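**Pernport, July 2025**

# Bremetura opens its textile handling lab to visitors

Bremetura welcomed visitors to its Pernport site this month for an open day on the automated handling of household linen. Guests from laundries, care homes and the local college were shown how a robot is being taught to pick up, fold and stack towels, and were invited to put questions to the engineering staff.

The open day was the first held since the textile work moved to Pernport in February. It was arranged jointly with Stimenberg, the laundry operator that supplies linen and working advice to the program. Places were limited to 20 so that each visitor could stand close to the work table and follow a full run from start to finish.

The visit began with a short talk on why cloth remains a hard material for machines. A box or a bottle keeps its shape when it is lifted. A towel does not, and the same towel may lie differently each time it is set down. Staff explained that the robot relies on a small camera mounted at the wrist, which looks at the fabric from very close range and searches for hems, corners and the edges of folded layers.

Visitors then moved to the floor for the demonstration, which was given in 2 sessions. In the first, the robot worked with flat, plain-weave towels of the type used in commercial kitchens. The second was given over to heavier bath towels with a looped surface, which the team regards as the more difficult case. Loops cast small shadows of their own, and these can be mistaken for an edge. The smooth woven band near the end of a towel is a more dependable guide, and much of the recent work at Pernport has gone into finding it when the towel is already folded.

A screen beside the table displayed the view from the wrist camera throughout both sessions. Several guests remarked that this was the most useful part of the visit, as it allowed them to compare what the robot was looking at with what they could see for themselves.

Not every attempt succeeded. On 2 occasions during the afternoon the robot took hold of more than one layer and the run was stopped and started again. Bremetura had advised guests beforehand that the system is under development and that the demonstration would not be edited or rehearsed.

Representatives of Stimenberg spoke briefly about conditions in a working laundry, where folding is still done largely by hand and where repeated reaching and lifting is a known cause of strain. The company stated that it does not expect the equipment to replace its folding staff. Its interest is in having the heavier stacks handled by machine at the end of the line, with employees continuing to check and sort the linen.

Questions from the floor dealt mainly with speed, cleaning and safety. Staff confirmed that the robot is at present slower than a trained person and that no date has been set for its use outside the lab. Guards and stop buttons are fitted at the table, and all guests were given a safety briefing on arrival.

The program is known within the company as Vincze and is planned to run for a further 2 years. A second open day will be held at Pernport once the present round of trials is complete. Laundries and training providers wishing to attend may register their interest at the Bremetura front office.
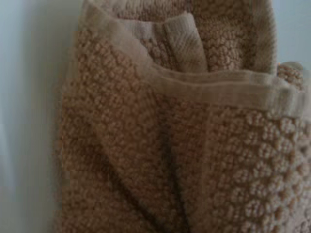
*Close view of a folded tan towel from the robot's wrist camera, with the smooth hem band running across the looped fabric.*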